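Keep the Ugly Bins

I've read 15 articles this spring telling me to decant everything I own into matching jars, and I'm tired! My vote goes to the mesh bin. Black wire mesh, no lid, no label, cheap enough that you can buy a big one and a small one and not think about it again.

My sister-in-law swears by the Gistley drawer system (82 dollars, and that's before the dividers). It's lovely. It also needs you to fold things a certain way, and I don't live like that on a Thursday night. With mesh I can see what's in there from across the room, more or less, and dust falls through instead of piling up in the corners.

And the tabletop is fine as a halfway stop. A tube of something, a plastic bag I haven't opened up yet, they can sit in front of the bins for a day. That's how sorting goes at my place. 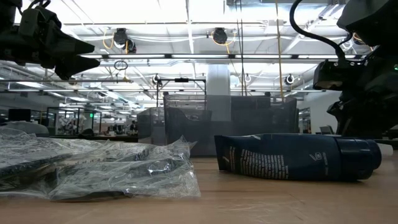 What about the bags?

Take them off before anything goes in. I skip this half the time, and then I'm digging through crinkly plastic in May looking for one thing.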